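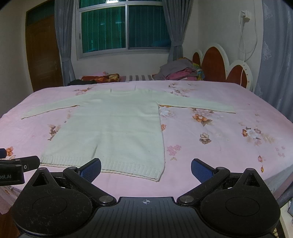
A knit sweater laid flat on a bed, sleeves out, with a hand-held gripper in front of it.

Stumon publishes handling rules for garment demonstrations

Stumon has released the second edition of its working rules for recording household garment tasks with hand-held grippers. The document covers folding, flattening and hanging, and applies to all sites that supply recordings to the Jurnier garment set. It takes effect in January.

The main change concerns the start state. Under the first edition, a garment could be recorded from any position. The new text defines 7 permitted start states, each with a short written test. For the state called "flat, open," a sweater or shirt must lie face-up, with both sleeves extended and the full hem exposed. Small creases are allowed. A sleeve that crosses the body places the garment in a different state, and the recording must be labeled accordingly.

Rooms are to be left in ordinary use. Operators may clear the work area on the bed or table, but pillows, blankets and other clothing outside that area stay where they are. Stumon says recordings from the earlier edition were often made on cleared surfaces, and that controllers trained on them performed poorly in furnished bedrooms.

Equipment checks are also specified. Gripping pads must be inspected before each session and replaced when the surface texture is worn. Lint is to be removed from the lens at every garment change. Lint on the tool body is not grounds for rejecting a recording, provided the jaws open and close through their full range.

Each site must submit at least 600 accepted recordings before it can request an exemption from manual review. Until then, every recording is checked by 2 reviewers working separately. Disagreements over the start state are settled by a third reviewer, whose decision is entered in the log.

Thampi, which runs recording sites in private homes, has adopted the rules ahead of the effective date. Stultik will follow once its labeling software has been updated to include the new start states.

The rules do not cover wet laundry, footwear or garments with open zippers. A separate annex on zippers and buttons is in draft. Comments on the annex can be sent to Stumon through the Jurnier contributor page until the end of the month.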